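From: Henryk Czerwiński
To: flatelard-sim
Subject: Re: [flatelard-sim] Base-pose randomisation in the living room set

Ziółkowski wrote:
> Can you say how much of the gain comes from tilting the body, and
> how much from the extra wrist view? The January summary lumps them.

They are separate now. I reran both conditions with 7 seeds each, using the same simulated living room and the same demonstrations.
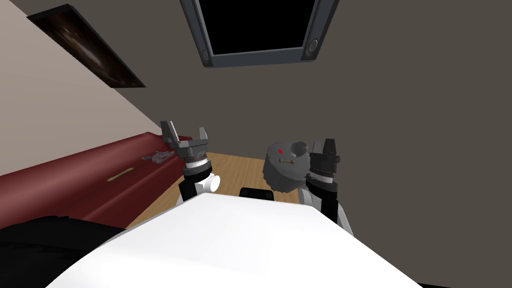
The baseline policy sees only the head view with the body level. In the second condition the head view is tilted at random at the start of each episode, and in the third we add the wrist view on top of that.
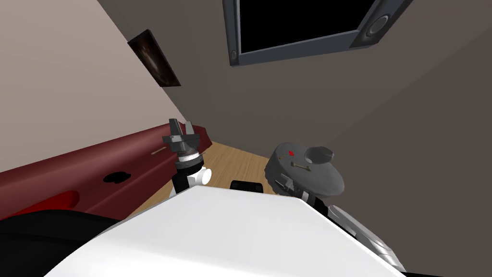
Head view, left arm up, sofa at left.

Tilt alone gave 3 points of success over the baseline. Adding the wrist view gave another 8. Intervals are at 95 per cent and the second gain is clear of zero. The first one isn't, so I wouldn't lean on it.

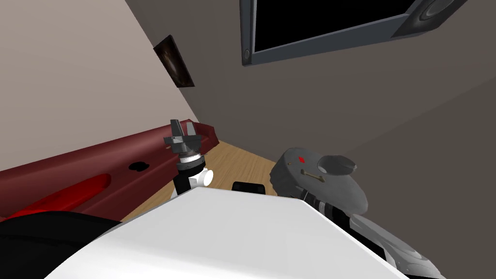

Gerkinora asked off list whether the furniture colours had been held fixed, as the policy could be using the sofa as a landmark. They were fixed in every run. I'll randomise them next and keep the seeds the same. 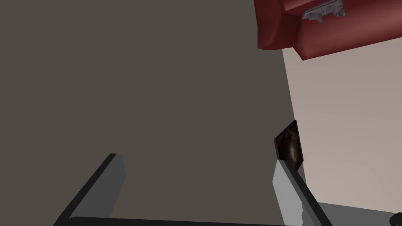
The wrist encoder shares no weights with the head encoder. Sharing them made training faster but cost us most of the gain, and I haven't worked out why. Configs and logs are in the Vitedum folder under tilt_wrist. The colour runs will go in beside them.

Henryk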